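Venerwood Owners and Managers Group
Minutes, June meeting
Held in the breakfast room, 2:00 p.m.

Present: Eyerusalem Kumsa (chair), Tien-fu Choi (minutes), both housekeeping supervisors, maintenance, front desk, one owner by phone.
Apologies: laundry lead.

1. Minutes of the last meeting
Accepted with one fix. The linen order was 1462 pieces, and the May minutes left off the 2.

2. Laundry contract
Kao has sent a new price sheet. Towels go up, sheets stay the same. Maintenance asked whether we pay for items sent back stained. We do, and E. Kumsa thinks we shouldn't. She will call them before signing.

3. Machines for bathroom turnover
E. Kumsa introduced the Wakley proposal, circulated last week. Wakley wants us to take a two-armed robot on trial for bathrooms only: pick up used towels, empty the bin, wipe the counter. The owner on the phone is in favor in principle. He has read that these machines are "nearly there" and would like to be early.

T. Choi said he has been hearing nearly there since he started in this business. He read the proposal twice and could not find a time for one full bathroom anywhere in it. There is a time for picking up a towel. A towel is a few seconds' work for any of our people, and they are usually doing something else with the other hand.

Housekeeping supervisors raised the following:
- Who decides that a towel is used? Guests hang them back up, leave them on the floor, drop them in the bin, or all three in one stay.
- Hair in the drain. The proposal does not mention drains.
- Bathroom doors at Venerwood open into a tight corner. A cart barely fits. They want to see a machine turn in there with the door half open.
- Wet floors. A person who slips gets up and writes a report. What does a machine that size do to the tile, or the shower glass?
- If someone has to stand there and watch it, we have paid for the room twice.

Front desk asked whether it could at least carry linen down to the basement. Maintenance said a cart with wheels does that now and has never needed a software update.

The owner said the group was being hard on a product it had not seen working. E. Kumsa agreed that was fair and said she would rather see it than argue about it. She does not want a sales video. Her terms for any trial are 35 bathrooms, our own towels, left the way guests leave them, with Wakley staff out of the room. Every stop or call for help gets written down. If a supervisor has to redo the bathroom, it counts as not done.

T. Choi asked that the pass mark be settled before the trial and not after. He proposed 96 percent of towels picked up with no help. One supervisor thought this too kind. Left at 96 for now.

The owner will ask Wakley whether they accept. No money to be committed until there is an answer in writing.

4. Floor scrubber
The Sasedo scrubber in the lobby is out again, same brush motor. Repair quote is $200. Approved, but this is the last time. It was noted that this machine was also going to save us a position.

5. Any other business
Bath mats on the second floor are curling at the edges. Supervisors to pull the worst ones.
Front desk would like the break room clock fixed.

Actions
E. Kumsa: call Kao about stained returns.
Owner: put trial terms to Wakley.
T. Choi: draft a one-page tally sheet for the trial.
Maintenance: scrubber, clock.

Closed 3:20 p.m. Next meeting in July, same room.

Attachment to item 3

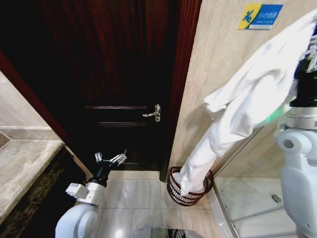
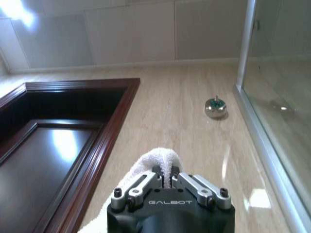

Bathroom work, item 3. A white towel in the machine's grip in both pictures; in the first, its lower end is in the wire wastebasket.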